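Diese Website verwendet Cookies, um Ihnen die bestmögliche Nutzung zu ermöglichen. Mit dem weiteren Besuch der Seite stimmen Sie der Verwendung von Cookies zu. Mehr erfahren. Akzeptieren

Roboter lernt Falten aus korrigierten Fehlern

Montag, 11. Mai 2020

Die Arbeitsgruppe von Natanael Guerra am Institut Medeiros hat ein Verfahren vorgestellt, mit welchem ein zweiarmiger Roboter das Falten von Kleidungsstücken mit deutlich weniger Vorführungen lernt als bisher in der Gruppe üblich. Das Verfahren heißt Rurnik und wurde letzte Woche in einem internen Bericht beschrieben, der jetzt auch für Partner des Instituts zugänglich ist. Der Kern der Methode ist, dass der Mensch dem Roboter keine vollständige Aufgabe mehr vom Anfang bis zum Ende zeigt. Er greift nur dort ein, wo die Maschine einen Fehler macht, und führt die Arme über die kritische Stelle hinweg.

Stoff gilt in der Robotik seit langem als schwieriges Material. Ein Becher oder ein Karton behält seine Form, wenn man ihn anfasst. Ein T-Shirt nimmt bei jedem Griff eine andere Form an, und zwei Lagen Baumwolle sind für eine Kamera oft kaum von einer einzigen zu unterscheiden. Die meisten Systeme lernen deshalb aus großen Mengen von Vorführungen, bei denen eine Person die Arme fernsteuert und dieselbe Bewegung sehr oft wiederholt. Für das Vorgängerprojekt Dudent hatte die Gruppe auf diesem Weg 900 vollständige Vorführungen aufgenommen. Nach Angaben von Guerra war das Ergebnis brauchbar, aber der Aufwand war für eine kleine Gruppe zu groß, und ein neues Kleidungsstück hätte fast dieselbe Arbeit noch einmal verlangt.

Bei Rurnik beginnt der Roboter mit 30 vollständigen Vorführungen. Mit diesen Daten wird ein erstes Modell trainiert, das die Aufgabe nur selten zu Ende bringt. Danach arbeitet der Roboter selbständig, und eine Person beobachtet ihn. Sobald ein Greifer die falsche Lage fasst oder eine Kante verliert, übernimmt die Person die Steuerung, korrigiert die Bewegung und gibt sie wieder ab. Gespeichert werden die Korrektur selbst und die letzten Sekunden davor. Die Sekunden vor dem Eingriff werden als ungünstig markiert, die Korrektur als günstig. Aus diesem Gegensatz lernt das Modell nach Auffassung der Autoren mehr als aus einer weiteren fehlerfreien Vorführung.

"Wir haben früher sehr viele Daten gesammelt von Situationen, die der Roboter schon gut konnte", sagt Guerra. "Das war fleißig, aber nicht besonders klug. Die schwierigen Momente dauern vielleicht zwei Sekunden, und genau diese zwei Sekunden fehlten uns im Datensatz."

Die Gruppe wiederholt den Ablauf aus selbständiger Arbeit, Korrektur und neuem Training in mehreren Runden. In der Auswertung waren es neun Runden, wobei nach der sechsten nur noch kleine Verbesserungen zu messen waren. Geprüft wurde mit T-Shirts, Handtüchern und Kissenbezügen, also mit drei Arten von Textilien. Bei den T-Shirts erreichte das neue Modell dieselbe Erfolgsquote wie das Modell aus dem Projekt Dudent. Bei den Handtüchern lag es etwas darüber. Bei den Kissenbezügen blieb es zurück, was die Autoren mit der Öffnung an der Seite erklären, in welche die Fingerspitzen öfter hineingeraten sind.

Als erfolgreich zählt ein Versuch im Bericht nur dann, wenn das Stück am Ende als kompaktes Rechteck auf dem Tisch liegt und kein Ärmel oder Zipfel übersteht. Ein Versuch wird abgebrochen, wenn er länger als drei Minuten dauert. Diese Regel wurde von Dudent übernommen, damit man beide Projekte vergleichen kann. Die Personen, welche die Ergebnisse beurteilten, wussten dabei nicht, welches der beiden Modelle gefaltet hatte.
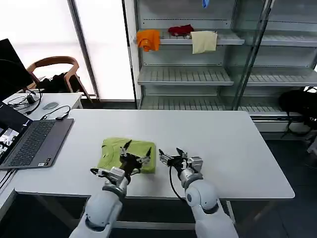
Besonders lange hat sich die Gruppe mit dem letzten Abschnitt der Aufgabe beschäftigt, der im Bericht "Setzen" genannt wird. Ein gefaltetes Stück springt leicht wieder auf, wenn der Greifer es zu früh loslässt oder beim Wegfahren mit einem Finger hängen bleibt. In den ersten Runden kam ein großer Teil aller Korrekturen aus diesem Abschnitt. Bei dem hellgrünen T-Shirt drückt deshalb der linke Greifer mit beiden Fingerspitzen von oben auf das fertige Paket, während der rechte geöffnet neben dem Stoff über der Tischplatte bleibt. Diese Aufteilung zwischen den Armen wurde nicht programmiert, sie ist aus den Korrekturen entstanden. In den Vorführungen am Anfang hatten die Personen meistens beide Greifer gleichzeitig zurückgezogen. Erst bei den Eingriffen gewöhnten sie sich daran, eine Seite festzuhalten, und das Modell hat diese Gewohnheit übernommen.

Ein offener Punkt ist die Rolle der beobachtenden Person. Wer sehr früh eingreift, nimmt dem Roboter die Möglichkeit, sich selbst zu helfen. Wer zu lange wartet, bekommt einen Knäuel auf dem Tisch, aus dem auch ein Mensch mit der Fernsteuerung nur mühsam wieder ein glattes Stück macht. Die Gruppe hat dazu einen kleinen Vergleich gemacht: Mit geübten Personen waren die Modelle nach gleich vielen Runden klar besser als mit ungeübten. Im Bericht wird eine Einweisung von einem halben Tag empfohlen, mit gemeinsamer Besprechung der ersten Aufnahmen. Ein automatisches Signal, das bei Unsicherheit des Modells um Hilfe bittet, ist in Arbeit, hat aber bisher zu viele falsche Meldungen erzeugt.

Auch die Rechenzeit bleibt ein Thema. Nach jeder Runde wird das Modell neu trainiert, und das dauert bis zu neun Stunden. In der Praxis lässt die Gruppe das Training über Nacht laufen und sammelt am nächsten Tag die neuen Korrekturen. Wer schneller vorankommen will, braucht mehr Rechner oder muss nur einen Teil des Modells anpassen. Die zweite Möglichkeit wurde probiert, brachte bei T-Shirts aber schlechtere Ergebnisse - vor allem bei Stücken mit langen Ärmeln, die im Anfangsdatensatz nicht enthalten waren.

Interesse an der Methode hat die Firma Herkov angemeldet, die Anlagen für Wäschereien baut. Vereinbart ist zunächst ein gemeinsamer Versuch mit Handtüchern, über dessen Dauer noch gesprochen wird. Guerra warnt vor zu hohen Erwartungen. Eine Maschine, die nur Handtücher faltet, sei in einer großen Wäscherei heute viel schneller als jeder Roboter mit zwei Armen. Sinnvoll könne das Verfahren dort werden, wo oft zwischen verschiedenen Stücken gewechselt wird und sich eine eigene Maschine für jedes davon nicht lohnt.

Der Bericht enthält neben den Ergebnissen auch eine Liste der häufigsten Fehler, geordnet nach Abschnitt der Aufgabe. Die aufgenommenen Korrekturen sollen später ebenfalls weitergegeben werden, sobald die Beschreibung der Daten fertig ist. Anfragen von anderen Gruppen nimmt das Institut Medeiros schon jetzt entgegen.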